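Category: Home Electrical > Breakers & Outlets > Resolved
Last updated: 2024-12-31

Ticket 603: Breaker trips whenever the desk lamp is on
Opened by: Girish Pathak
Assigned to: Jolanta Nowicki

Girish writes: The breaker for the back bedroom goes off in the evening, usually when I'm in the middle of a sentence. The only new thing on that circuit is a white desk lamp with outlets built into the base. I would like to be told it's the lamp so I can be angry at it.
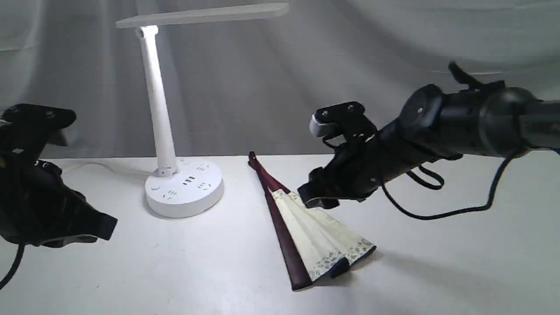
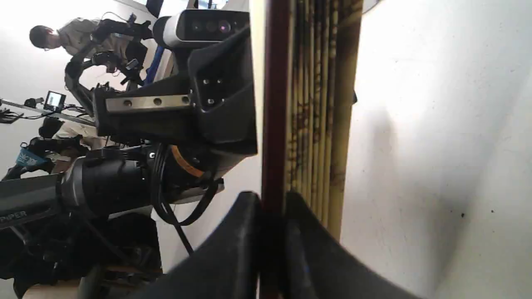

Jolanta: What's plugged into the lamp, and what else is on the breaker? Please walk the house with the breaker off and write down everything that's dead. Check the hallway too. Hallways lie.

Girish: Dead: bedroom outlets, hallway outlet, one bathroom outlet, and for reasons known only to the previous owner, the doorbell. Plugged into the lamp: phone charger. That's it.

Jolanta: Run the lamp alone for an evening with everything else on that circuit unplugged.

Girish: Ran it four hours. Nothing tripped. I felt a little let down.

Jolanta: Now the hallway. What lives there in winter?

Girish: A Brulach space heater. It's on a thermostat, so it minds its own business most of the day.

Jolanta: What does the label say?

Girish: 1,000 watts on low. I have not looked at high. It is on high.

Jolanta: Look at high, please. Also the bathroom outlet.

Girish: High is 1500. The bathroom outlet has my wife's hair dryer, which she uses in the evening, at more or less the time I turn on the lamp. I see where this is going and I don't care for it.

Jolanta: It's a 15 amp breaker. Heater on high plus a hair dryer is well past what it will carry. The lamp is an LED and uses next to nothing. It was just present at every crime.

Zineb Kamel (second-line): Adding a note. Please don't move the heater to the outlets on the lamp base. Someone always tries. Straight into the wall, no extension cord, on a different circuit.

Girish: I had not tried that. I had thought about it.

Update, eight days later. Heater moved to the living room circuit, hair dryer stayed where it was. No trips. The hallway is cold. The doorbell still shares a breaker with the bathroom and I've opened a separate ticket for that.

Status: closed, lamp cleared of all charges.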